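Ulcombe Clothing Exchange to open second site in Jolham this April

JOLHAM -- The Ulcombe Clothing Exchange will open a second location in Jolham in April, giving families in the east of the county a place to trade outgrown children's clothes without driving to Dranham. The new site takes over the former Arnaud shoe store and will be open until 7 p.m. on weekdays.

The exchange works on a points system. Families bring in clean clothing, receive points for each item accepted, and spend those points on anything in the store. No cash is needed, and there is no membership fee. Points earned in Dranham can be used in Jolham. 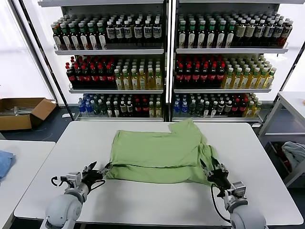
The Dranham location now has 941 registered households, 49 of them in Jolham. Many of those families make the trip only once a season, said exchange director Traian Iordache.

"We kept hearing the same thing from parents in Jolham," Iordache said. "They liked the exchange, but they were bringing four bags at once and half of it no longer matched the weather. A closer site means they can come in with a few things on the way home from school."

The Jolham site will accept sizes from newborn through age 14. Coats, school uniforms and shoes will be taken all year. Swimwear will be accepted from April through August. Underwear and car seats cannot be accepted at either location.

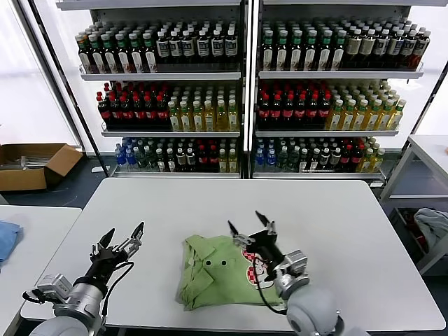

Clothing is sorted by size first and by type second. Staff check each piece for stains, broken zippers and missing fasteners before it goes on the shelves. Everyday tops move fastest, and a light green shirt with a collar and a checkered cartoon print is the sort of item that parents of younger children ask for most. Pieces that need a small repair are set aside for the mending table, run by Sylvain Gautier, who has worked with the exchange for nearly 17 years.

Items that cannot be repaired are sent for textile recycling. Donors may ask to have rejected items returned to them at the counter.
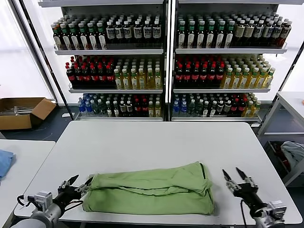 Photo courtesy of Ulcombe Clothing Exchange

The Jolham store will have two fitting rooms and a step-free entrance from the parking lot. Families can register at the counter with proof of address. Existing members do not need to register again.

Clothing drop-off for the opening stock is under way at the Dranham location during regular hours. Bags should be labeled "Jolham" and should hold no more than 20 pounds each.

Media contact: Yannick Marchal, Ulcombe Clothing Exchange, Dranham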